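Visit report: Phelan training residence, bedroom and linen rooms

Last updated: September

The delegation from Lindero Housing Services visited the Phelan residence on Thursday. Helmut Ostermann received us at 9:30 and led the tour. The purpose of the visit was to review how bedrooms are furnished and how beds and clothing are looked after between occupants, ahead of our own refit at Flesmont.

We began in the linen store on the ground floor. It holds 400 pillowcases and 307 fitted sheets, sorted by bed width and labelled on the shelf edge. Colours have been kept to greys and muted greens. Mr Ostermann explained that the earlier white stock showed every mark and was retired over two winters. Sheets are washed at the Zallex laundry and returned folded in bundles. Our members asked about ironing. Sheets are not ironed at Phelan, and a smooth finish is left to whoever makes the bed.

The furnished bedroom was the main part of the morning. It has a large bed on a white base, a pale herringbone floor and a white wardrobe with gold-toned handles. The wardrobe was much admired – several of us had expected something more institutional. Two cardboard boxes were stacked against the wall beside it. A low step of unfinished planks has been placed against the bed, and our joiner took its measurements for comparison with the steps in use at Flesmont.

Pillows at Phelan are stacked in pairs at one end of the bed while the sheet is being attended to, and clothing is folded before it is put away. The group spent about 27 minutes on this room, somewhat longer than the program allowed.

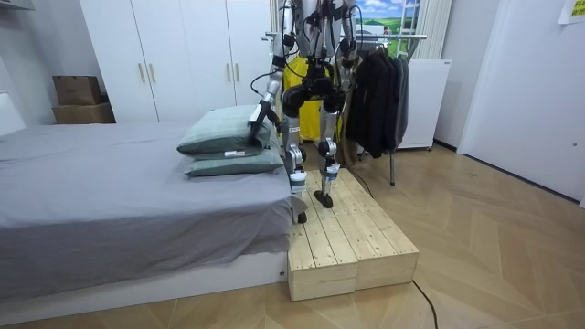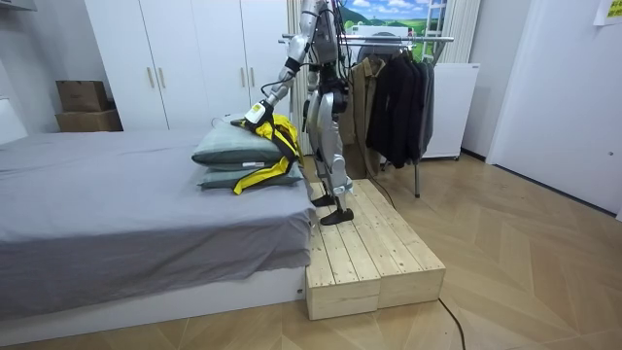 Grey-green pillows stacked on the grey sheet, with the plank step beside the bed.

Discussion afterwards turned to the sheet itself. Melur Sembiring, who manages our linen contracts, favoured a deeper hem so that the fabric hangs evenly over the base. Mr Ostermann's preference is for a generous drape, as it can be tucked or left loose according to the season. Samples of both will be requested.

Members also raised the height of the mattress. Phelan has settled on one height throughout the building. At Flesmont we have three, and replacement bases are ordered separately for each. The difference in storage space alone was plain to those who saw the basement.

The visit closed with tea in the dining room at 11:45. We record our thanks to Mr Ostermann and the household staff for their hospitality. The linen price list is held at the Lindero office and may be consulted on request.

Comments

R. – Are the grey-green pillowcases cotton or a blend? We are choosing now and the colour would suit our rooms.

Melur Sembiring – The price list gives both. The blend is cheaper but I would ask for a sample first.

Flesmont East – Please bring the step measurements to the next refit meeting. Ours are too narrow.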